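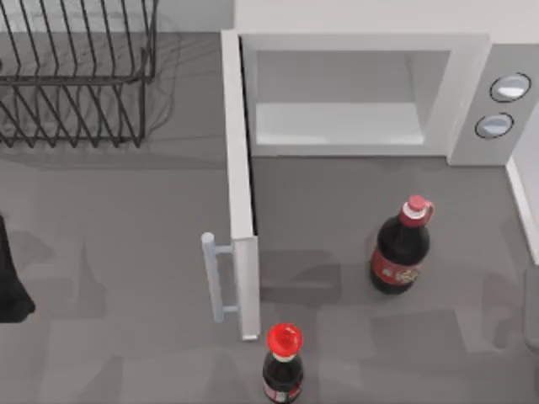
Last updated in October

Home | Articles | Interviews | Habits | Newsletter | Contact

Thirty days of mornings, and what the coach says came of them

I went to see the founder of Skumeo with a bad attitude. I have been given four gratitude journals in my life and finished none of them. So when a coach who runs a program called the Uria Morning offered me an hour, I told her I would probably be a difficult guest.

"Good," she said. "The easy ones never ask me anything."

The Uria Morning goes like this. You get up, you leave your phone where it is, and you write one page by hand about what you want from the day. Then you read it out loud. You do it for 30 days and pay $142, and for that you get a workbook and a weekly group call. I asked what the workbook has in it that a 99-cent notebook lacks.

"Prompts," she said. "And the fact that you paid for it. People show up for things they've paid for."

I pointed out that this is also what gyms say in January. She laughed, but she didn't argue.

By her count, 3000 people have signed up. I wanted to know how many finished. She had sent a survey and 500 had answered it, most of them happy. I asked what the other 2500 thought. "I'd like to know too," she said. "I've written to them. Silence could mean they're busy living their lives." It could also mean the workbook is under a couch, and I said so. She granted me the couch.

The idea came to her while she was working in the billing office at Brerov, a job she describes as "fine, which was the trouble." She started getting up at 5:30 to write before work. Within a year she had quit. I asked whether the page did that or whether she was simply ready to leave.

"I can't separate them," she said. "I wrote the same complaint every morning for weeks. At some point you get embarrassed reading it to yourself."

That was the first thing she said that I believed without wanting a second source.

I was less taken with the language on her sign-up page, which promises readers they will "step into the life that is waiting." I asked her where it is waiting. She winced. A marketing firm, Angelovski, wrote that copy, and she approved it. "It brings people in," she said. "Once they're in, I talk normally."

What about someone with two jobs and a baby, who is up at 5:30 already and has no page in them? She took her time over that one. "Then skip it. Or write a line on an envelope. I don't think a person is failing because they slept."

I wish that were on the sign-up page. When I asked if she'd put it there, she said she would think about it - and wrote it down, by hand, which I suppose is the method.

I tried the page for four mornings afterward. On three of them I wrote about being tired. On the fourth I wrote a decent list of phone calls I had been avoiding, and made one. She would call that a result. I would call it a phone call.

Filed under: Interviews, Motivation, Morning Routines

Contact | Privacy | All rights reserved | Back to top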